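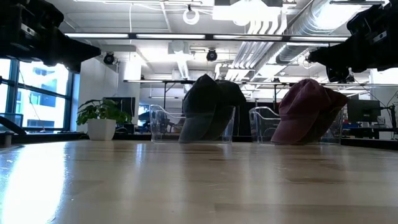 Caps, bins and the sorting table: your questions

Last updated 29/07/2022. Burgi Rüegg looks after this page, corrections to her please.

What is the sorting table for?

Caps mostly, and the soft stuff that comes in with them. Everything handed in at Ristdale goes over the table before it goes on a shelf. One cap per bin while we check it, then it gets a tag or goes in the wash bag.

Why clear bins?

So you can see the colour without picking anything up. We had grey lidded ones until April and people kept opening every single one. Clear, open at the top, done.

Which way up does a cap go?

Crown up out of the bin, brim to one side. Don't fold the brim. Don't push one cap inside another either, the crown at the bottom goes flat and stays that way.

Can I put two caps in one bin if they're small?

No. Even children's ones. Dark dye rubs off on pale ones, and we've paid for one of those already.

Mine has faded, will you still take it?

Yes, faded is fine. Brims nearly always go first. What we can't take: cracked brims, missing straps, anything with glue on it.

How do I wash a cap before bringing it in?

Cool water, a drop of washing up liquid, soft brush on the sweatband. Rinse, shape it over a bowl, leave it out of the sun. Not the dishwasher please, whatever you've read. Not the tumble dryer.

Do I need to bring my own bin?

No, we have plenty. If you want the same sort for home they're sold by Undby, ask for the open ones. Jonas Camenzind has the order number.

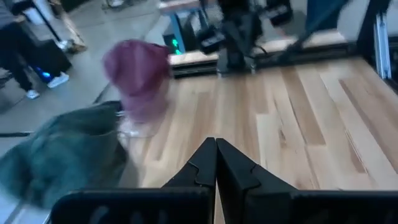

Where do cloths and other soft things go?

Fold them once and leave them at the end of the table, apart from the caps. Gertraud Hollenstein sorts those seperately, usually the same evening. Scarves and T-shirts count as soft things. Shoes don't, shoes go to Aebischer.

How long do you keep things that aren't claimed?

5 weeks. After that they go to the Bradard shop and the money comes back to the hall. Last year that was 3,909 francs, mostly hats and coats.

I've lost a cap, how do I find it?

Write to Regula Zürcher with the colour, any badge, and where you last had it. Colour as it looks now, not as it was when you bought it! "Blue" gets us 33 caps. "Navy, white stitching, tear by the button" gets us one.

Can I come and look through the bins myself?

You can, when somebody's on the table. Put each cap back in the bin it came out of. The tag number goes with the bin, so if they get swapped we have to start the whole row again.

What do I clean the table with?

Damp cloth, along the grain, then a dry one. No spray polish, it gets on the fabric. Don't leave wet caps standing on bare wood.

Can I help with sorting?

Please do. No experience needed, an hour is useful. Edeltraud Danzer keeps the list, tell her which evenings suit and wether you can lift a full box.

Is there parking?

Behind the building, not in front. The front is for deliveries.

My question isn't here.

Ask at the desk or leave a note in Burgi's tray.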